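Folding and sorting clothes on the bed

A bed is the best sorting table most houses have. It is wide, it is soft on delicate things, and you need it back by night, so the job gets finished. These notes cover a mixed pile of shirts, T-shirts and heavier dark pieces, the sort that builds up over a week or two.

Set up

Make the bed first. Pull the quilt or bedspread flat and leave it on. If the cover is a light colour, put an old sheet over the part where the dark things will go. New black and navy cotton can rub off on pale fabric, even after the first wash.

Work with the window behind you if you can. Navy, black and dark brown look the same at 7 in the evening under a warm bulb.

Don't tip the whole basket out. Take an armful, deal with it, then take the next.

Dark pieces before light 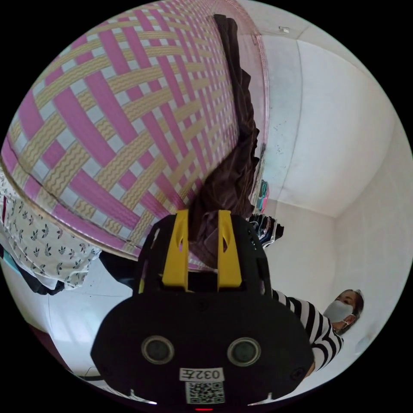

Shake each piece once, hard, holding it by the shoulders or the waistband. Most of the creasing in a garment that has sat in a basket comes out with that one shake. Feel the seams and the pockets while you have it in your hands. Anything still damp goes back on the airer, not into the pile – one damp cuff will make a whole shelf smell musty.

Fleece and other shaggy fabrics are best left until last. They pick up lint from everything else, and they take up so much room that they bury the small things. 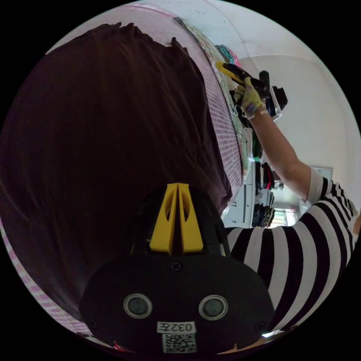

Dark brown cloth over the checked sheet, folded clothes on the shelves behind.

Side by side, not in a heap

Lay finished pieces in a row along the edge of the bed or over a rail, each one a little clear of its neighbour. You can see every colour at once and lift out any piece without disturbing the others. A heap always has to be folded twice.

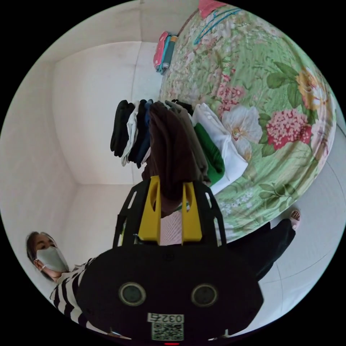 Seven garments in a row, with the green one partly under the white.

Fold to the width of the shelf. We use a Stimer folding board from Sundus, but a stiff magazine does the same job. Keep stacks to 13 T-shirts at most, and fewer for jumpers. Put heavy things at the bottom and turn the folded edge to the front.

A shelf that is 34 cm deep will take an adult T-shirt folded in thirds and then in half.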